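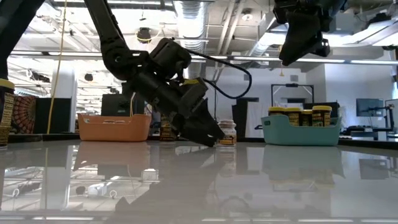
Dovwood pantry sorts its shelves into colored baskets

DOVWOOD, April 1, 2025 — The food pantry in Dovwood has started to sort its small groceries into colored baskets, and the families who come there will see the change this month.

Until now, jars and cans were standing together on long shelves, and visitors had to search for the thing they wanted. Under the new system, jars with the same lid go together in one basket. Orange and teal are the first colors in use.

"People asked us for this many times," said Nomvula Rampersad, who leads the pantry. "An older person doesn't want to read every label. With a color, you go to the right place."

The pantry gave out 3477 food parcels last year. It paid about 700 dollars for the baskets, and the money came from a spring sale in the church hall. 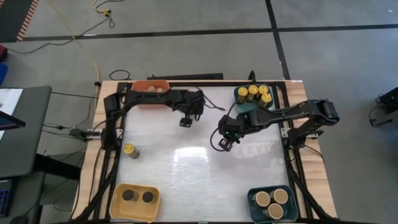
Yellow-lidded cans in the teal bin, with one more standing on the table at the left.

Gillespie Mackay, who prepares the parcels, said the low baskets are easy to carry by the cutout handles. He would like to have deeper ones for pasta and rice — these are still kept in the cupboard near the door.

The sorting will continue through April. Visitors who can't find something should ask at the desk. The pantry also needs jars of coffee and cocoa, and donations can be left in the entrance during opening hours. Glass jars must be closed and not past their date.

Contact the newsroom | © 2025 Dovwood local news | Back to top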